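The case against sorting by color

By Oona Hirvonen

My sister-in-law in Plultmont paid 19 dollars for a set of toy bins last October and has been talking about them ever since. Every color of brick has its own compartment. The children, she reports, put everything away themselves. I have been to her house. The children put away what was in front of them while an adult stood in the doorway, and then they went outside.

I don't doubt that color sorting looks good. It photographs well, and I suspect that is most of its appeal. Open any home organizing site and you will find the rainbow: red here, blue there, yellow on the end. What you will not find is a picture of the same shelf two weeks later.

My complaint is with the idea itself. A child building a garage does not think, "I need something red." She thinks, "I need a long one." If all the long ones are mixed in with the short ones, and the only thing they have in common is that they are red, she has to dump out the red. Then she dumps out the green, in case there was a long one in there. Ten minutes of careful work by a parent is on the rug again, and the parent is annoyed with a child who did the only sensible thing.

Themis Makris, who ran the playroom at my son's old preschool, tried it for one fall and gave up. She had a box of bricks that had come down through three families, and she sorted it over a weekend. There were 2,562 pieces. I know because she wrote the number on the lid, out of what I took to be bitterness. By the holidays she had gone back to one big tub and a bedsheet to tip it out on, and the bricks got used more.

The usual answer is that sorting teaches something. Kaisu Seppälä made this argument to me at length after I grumbled about it in an earlier column, and I'll grant her part of it. A three-year-old who can tell blue from green and drop each in its place has learned something, or at least shown it off. Fine. Make it a game, do it with a handful of bricks, and stop when it gets dull. But a game is a poor way to run a household, and most kids have the colors down long before they have stopped leaving bricks on the stairs. 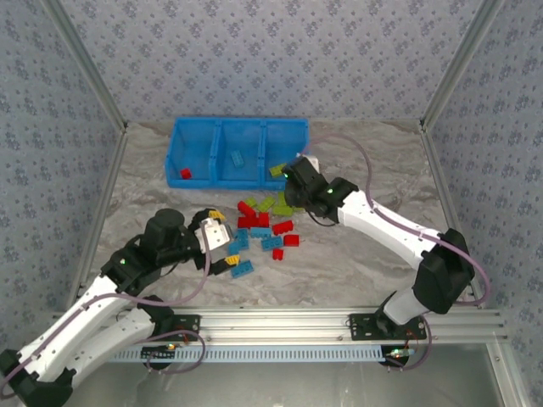
Then there is the arithmetic of the bins. They come with three compartments, or four if you spend more, and no box of bricks I have ever met had the decency to come in three colors. There is always the gray. There are the see-through ones, the wheels, the little doors. You end up with a compartment called "other," and within a month "other" holds half of everything you own.

If you must sort, sort by size -- big ones, small ones, and a jar for the tiny pieces that hurt. It looks like nothing much on a shelf. It does mean that a kid looking for a long one knows where to put her hand, and that cleanup takes two decisions in place of a dozen.

My sister-in-law has read a draft of this and says I am welcome to come over and step on whatever I like. She has ordered a second set of bins, for the markers.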